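Visit report: the robot cell at Larbridge
6 January 2019

I went up to Larbridge with a party from our evening engineering club to see the sorting cell that Bistorine runs on the Tomville estate. I had asked to hear about the stoppages as well as the successes, and to their credit that is mostly what we got.

Getting there
The unit is at the back of the estate, past the tyre place, and the sign still has the last tenant's name on it. Parking is tight. We signed in, were given safety glasses and had a short talk about where to stand. You stay behind the line on the floor whenever an arm has power, and you don't lean on the rails.

What the cell is for
The project is called Kettle. Two arms work over one table, with a narrow green belt between them. The job is to move small electrical parts, mainly miniature circuit breakers, to and from the belt. The table is covered in brown paper and marked out in squares with blue tape, and each square has a number in the program. The tape is only for the people setting out parts. The arms don't look at it.

The control pendants are kept on a white side table, and one of the two has its red stop button facing you as you come round.
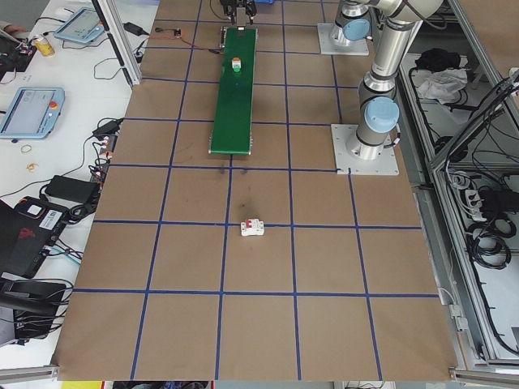 The fault in July
Last July the cell had what they call the double pick. The sensor at the end of the belt should tell the arm that a part has arrived. A connector on its lead had worked loose, so one breaker was reported as two. The gripper took the first one properly, then came back for a second that wasn't there and closed low, against the belt housing.

No one was hurt. The arm stopped itself on contact, as it is meant to, but the person on shift then cleared the alarm and restarted without finding the cause. It did the same again. The second time it bent a sensor bracket and the belt had to be taken off to check the rollers. They lost most of a day.

Going back through the log, they found 32 false signals in that one week. All but the last two had done no harm, because the arm happened to be busy elsewhere when they came in. That bothered me more than the collision did. The warning was in the log all along and the screen had no page to show it.

We asked whether the lead had been tied down. It had, with tape, and the tape had let go. 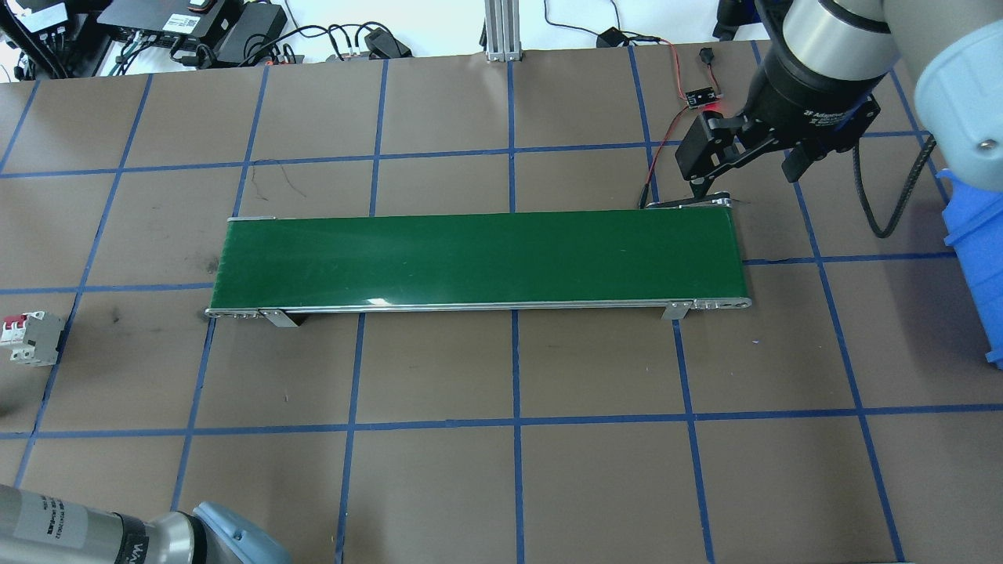
What they changed
The program now ignores a second signal unless the belt has moved far enough for another part to reach the end. The gripper also has a lower limit set over the belt, so it can't close at housing height whatever the sensor says.

An alarm after contact can't be cleared from the pendant any more without a short check, and the lead and its plug are on that check. To test all this they ran 100 breakers through and pulled the connector part-way out on 28 of them. The arm held off each time.

They were open about what is still not right. Cables remain the weak point - there are a lot of them, and tidying them properly means moving the power supplies, which they keep putting off. I would have liked to see that done first. A new limit in the software is quick to put in, but the wiring is where the trouble began.

Questions from the group
One of our members asked why the stop buttons were on the pendants and whether there was another by the door. There is, and it was shown to us. Another asked about speed. They run the arms at 68 per cent of the setting they used before July and have no plans to put it back up.

Practical notes
The visit lasted the whole morning. It is cold in there, so bring a coat. Tea is in the front office and there is one toilet, up the stairs. Groups need to book with Bistorine in advance and wear closed shoes.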